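Givolar practice cell

The Givolar practice cell is a simulated robot setup that I look after with Edmund Bednarek in Takidport. It started in December as a copy of the real cell in Listport, and I use it to sort out gripper settings before anyone over there picks up a wrench. This entry covers setup and upkeep (mostly upkeep, which eats my mornings!).

Setup

I load the room first, then the gripper, then the view over the gripper. The order matters more than you'd think - load the gripper first and it tends to start half sunk in the floor. Next comes the square marker on the central block. The software uses it to work out where the gripper is, so I run 100 test reads on it and save the result under the room's name. Edmund likes to run 2000. He has more patience than I do, and a faster computer. 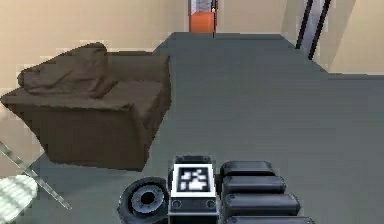 The gripper in the armchair room, marker side toward the viewer.

I do a lot of my checks in the armchair room. There's a good stretch of open gray floor to drive across, and the brown chair is a big soft shape that shows up sloppy distance settings right away. Its outline looks a bit jagged at the display quality I use, and I've stopped fiddling with that.

Upkeep

Finger joints drift out of their saved settings after software updates. I reset them one at a time, starting at the central block and working outward, and then open and close the finger 100 times with the log running. If the log shows a jump, I go back to the last good file. Rutkowska, the scheduling tool we use, keeps 2 old copies of each file - please don't rename them, it loses track and I get to spend the afternoon hunting.

Marker reads get redone whenever the view is moved, even a tiny bit. Last full reset: 2025-04-11.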